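Gear Assembly Cell: Setup and Upkeep
Student Project Report, Murnance Technical Program
Project name: Valtau

1. Scope

The Valtau cell is a table-mounted work area in which a robot arm handles small gears and places them on a round base plate fitted with upright pegs. This report covers the preparation of the table, the care of the gripper, and the checks made before each session. Programming of the arm is treated in a separate report by the Tam group.

2. Work surface

The table is covered with a dark, matte mat. The team chose this finish after an earlier glossy sheet produced reflections that confused the part-finding software. The mat is wiped down every Friday and inspected for scratches — light marks are accepted, raised edges are not. 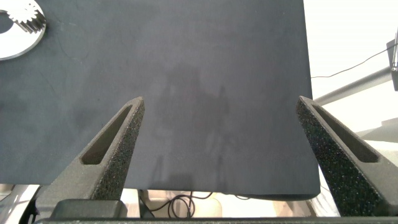

The gripper fingers are inspected on the same schedule. Each finger is brushed clean and compared with a spare kept in the drawer. In the course of the project the fingers were replaced 2 times, in both cases after a tip had worn to one side. The opening is then reset with the Mareo adjustment routine, and the arm is sent to its rest position before power is restored to the cell.

3. Parts and placement

The base plate lies flat on the mat and is not clamped. Its position is recorded at the start of every session. Gears are set out near the plate so that the arm can reach them without passing over the pegs.

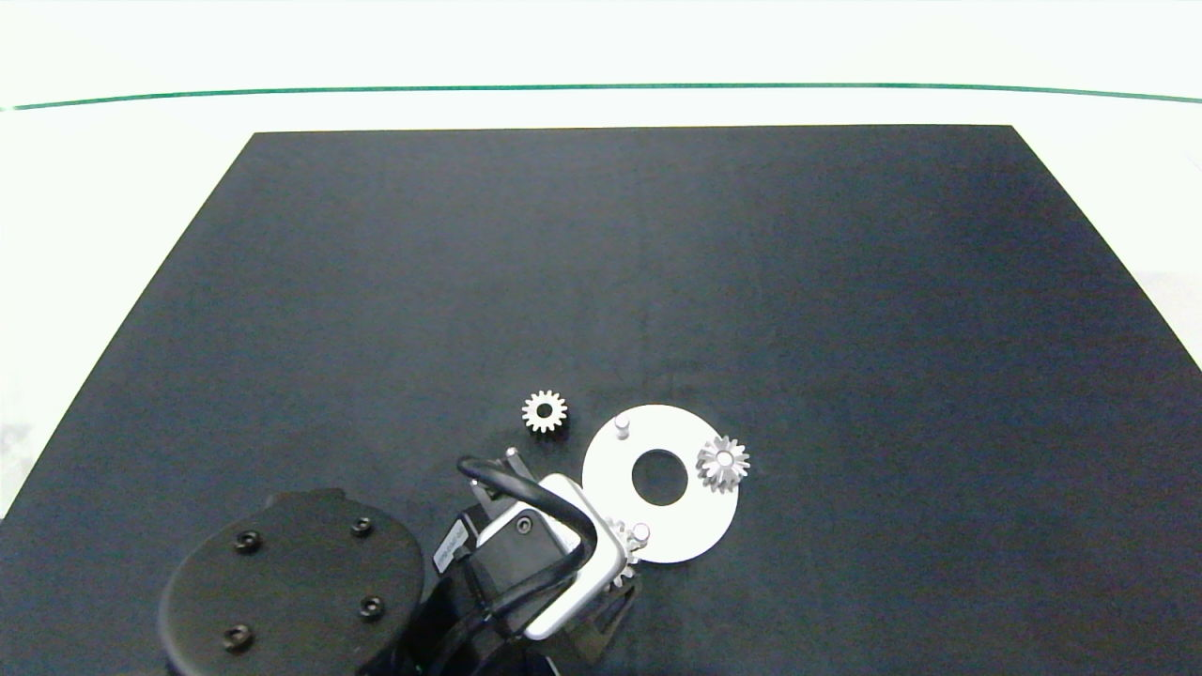
Figure 2. Base plate with two upright pegs, gears, and gripper over the work surface.

Before a full run, the operator moves the arm by hand control to each pickup point and confirms that the cable does not pull at the wrist. A total of 101 runs were logged, and 14 were stopped early. Most of the stops were traced to a plate that had shifted on the mat. 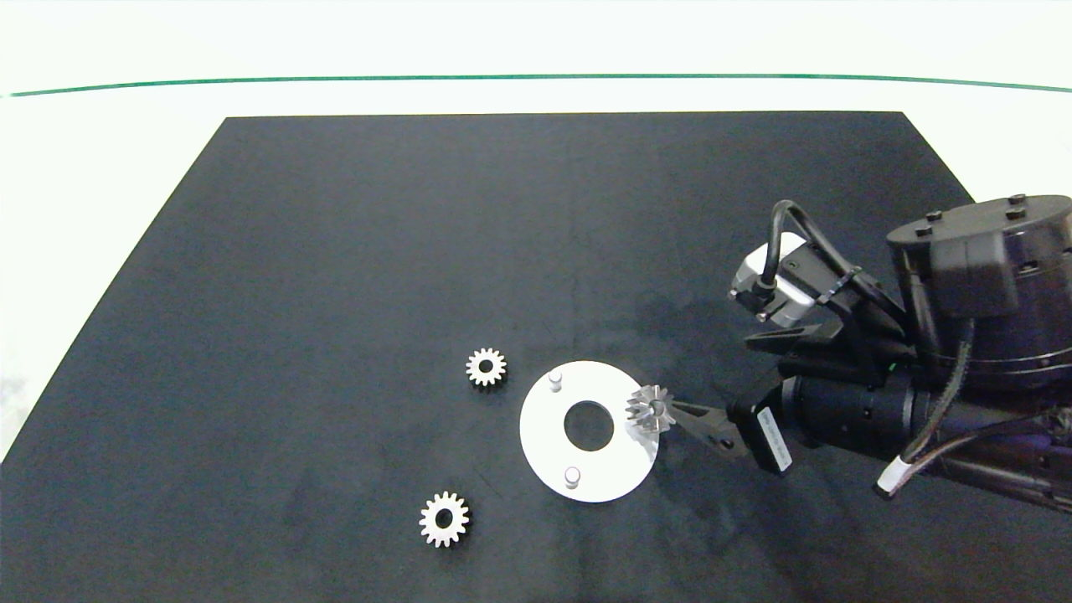

The approach height was raised slightly in May, and the cable tie nearest the wrist was moved back along the arm. Both changes remain in place. The settings file should be copied before any further adjustment, and the log sheet signed by the operator at the end of the session.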